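Clarnow's Community Radio Hour Loses Its Evening Slot After Flarik Takeover

Tuesday, April 17, 2018

If you are one of the many people in Clarnow who like to have the local news hour on while the potatoes are boiling, you will have noticed by now that it isn't where it used to be. As of this week the program goes out at 4 in the afternoon, when a good share of its listeners are still at work or waiting outside a school gate, and the old evening slot has been given over to a music show that is put together in Grudau and sent out to every station in the group.

The change follows the sale of the station to Flarik, the company that already owns the weekly paper here and both of the commercial stations up the road in Grudau. The sale went through in February, and at the time listeners were told that the schedule would stay as it was "for the foreseeable future," a stretch of time that has come out a little shorter than most of us had pictured.

Flarik says the afternoon is a growing part of the day for local radio and that the news hour will have the same length and the same staff as before. We are glad to hear about the staff, who are a hardworking bunch and have kept the program going through some lean years, floods and a broken transmitter included. Still, it is hard to see how a show about town meetings, road closings and the high school ball scores is helped by going out before most of the day's meetings have even started.

A petition asking for the evening slot back had 3,762 names on it when it was handed in at the station's front desk last week, which is a fine showing for a town our size. The listeners' group Agbeko, which set it up, had been hoping for 2,000. The group has asked Flarik for a public meeting and has been promised a written answer within 30 days. 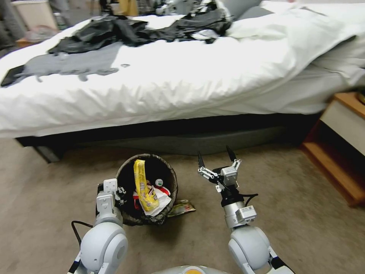
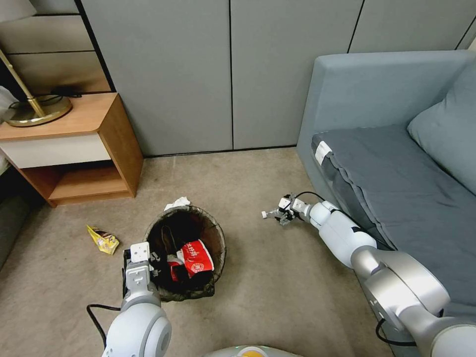 In the meantime, there are a couple of ways to keep up if you can't get to a radio in the afternoon. The station puts each program on its website once it has aired, usually by suppertime, though we're told the weekend editions can take a bit longer. The library also keeps recordings at the front desk, and they are happy to set you up with a pair of headphones and a comfortable chair if you ask.

Agbeko will be collecting more names at the Saturday market, next to the bread stand, and would also like to hear from anybody who can spare an evening to help with letters. If you would rather write to the station yourself, send your note to the program office and mention the news hour on the envelope so that it reaches the right desk. We will print Flarik's answer in full when it comes.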